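Progress report on equipment, two-arm table station
Prepared for Kiyoshi Hattori, Rerkovar
Period: up to the end of June

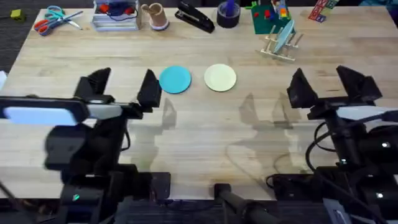 1. What was bought

The station has two arms with parallel grippers, mounted on one wooden table. Both arms came from Clarico in a single order. The price was the same as in the quotation you approved, but the delivery cost was not included there, and I took it from the reserve. The invoice is in the shared folder.

We also ordered 3 spare sets of gripper fingers. Two sets are received and the third is on back order. Fukuda supplied the power units and the cables.

2. Work done in this period

Kenta Katayama has recorded 334 runs of the plate tasks. For these we use ordinary tableware and a dish rack, which cost very little and were paid from the consumables line. Of these runs, 137 were accepted after the check by Tsutomu Hamada. The others must be repeated or are still waiting for his check. I had planned for a higher share at this stage, and I prefer to say it clearly here.

The main reason for rejection was that the two arms were started with a different delay. Katsuhiko Morikawa changed the start procedure in the middle of the period. We will know in the next report if the change was sufficient.

3. What we ask for

We would like to move the money for the second table into the next period. The room is not ready for it, and the electrical work has to be agreed with the building first.

From the same line we ask permission to buy:
- one more set of fingers, to keep as stock
- cable guides for the right arm, where the cables now lie on the table top
- a service contract with Prullar for one year

The service contract is the largest item. Without it each repair visit is paid separately, and for two visits the cost is already near to the yearly price. I attach both offers.

4. Next period

The target is 100 more accepted runs. We will also prepare the specification for the second table, so the order can be sent when the room is available. Please give your answer about the service contract first, as the offer has a limited validity.

Radomir Ristić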